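Home People Projects Openings Contact

Print this page | E-mail this page

Posted in: Openings > Paid Studies > Robot Manipulation

Call for participants: teach a robot to handle soft things

The Ronia project in Mendudberg is looking for 19 adults to drive a robot arm through a series of desk-tidying jobs. You will be paid. You will also be corrected by a graduate student, but gently.

Our subject is soft goods: bags, cases, pouches, cushions, anything that changes shape when you touch it. Robots have become fairly respectable with boxes. Hand one a half-empty backpack and you may have time to go get lunch. Our method, which we call Pukotby after a long meeting in which every better name was voted down, learns from people's mistakes as well as their successes. Most training sets throw out the failed grasps. We keep them, and ask the person who made them to mark the moment they knew it was going wrong.

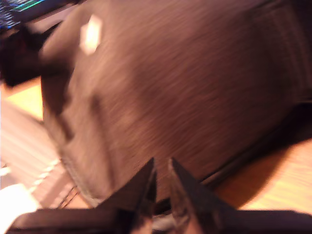 Gripper fingers at the lower edge of a brown fabric item.

In our pilot, the people marking their own failures were much earlier to spot trouble than the experts we had watch the same recordings. A policy trained with those marks let go and tried again sooner, and dragged fewer things onto the floor. It was a small pilot with 10 operators, three of whom share an office with us, so we would like to repeat it with people who don't owe us favors.

What you would do

You come to the Janjua Building for two sessions of up to 4 hours each, with breaks. In the first you learn the controls and work through a list of tasks: lift this, turn that over, slide the other thing to the left. In the second you watch your own attempts and press a button whenever you think "oh no." We have tried to find a more scientific wording for the button and have given up.

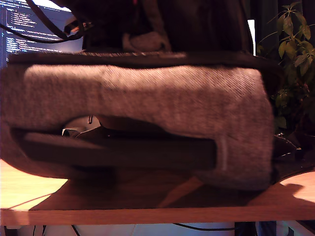
The second half of the study deals with clutter, where Pukotby did worst in the pilot. Operators tend to plan one clean move and then discover that the desk has other plans. A dark, bulky bag resting on a big gray fabric item, with a black cable running in behind it, asks for several decisions before anything gets lifted: which fabric belongs to which object, where the edge is, whether the cable is coming along for the ride. We want to know when you make those decisions and when you regret them. Taking a long time is fine. Staring at the screen and sighing is fine too, and is not recorded as data (we asked).

Who can take part

You should be 18 or older, able to use both hands comfortably for the controls, and able to read text on a screen, with glasses if you wear them. No robotics experience is needed. If you have more than 41 hours of practice driving a robot arm, please sit this one out and send us a friend with less. People who are bad at packing suitcases are warmly encouraged to apply.

Pay and practical matters

We pay by the hour, breaks included, and you are paid for whatever time you put in even if you decide to leave early. Sessions run through February. The earliest slot starts at 8:30 a.m. and is, for some reason, always available. Coffee is provided. Opinions on the coffee may be sent to Adalberto Cavalcanti, who buys it.

Recordings show the desk and the arm. Your marks are stored under a number, and you can ask us to delete them until the analysis begins.

How to sign up

E-mail Thanakorn Kamolrat through the Contact page with "soft things" in the subject line, and list the times of day that suit you. Please mention whether you are left-handed. It won't count against you — the pilot had no left-handed operators at all, and the reviewers noticed.

Print this page | E-mail this page

Back to Openings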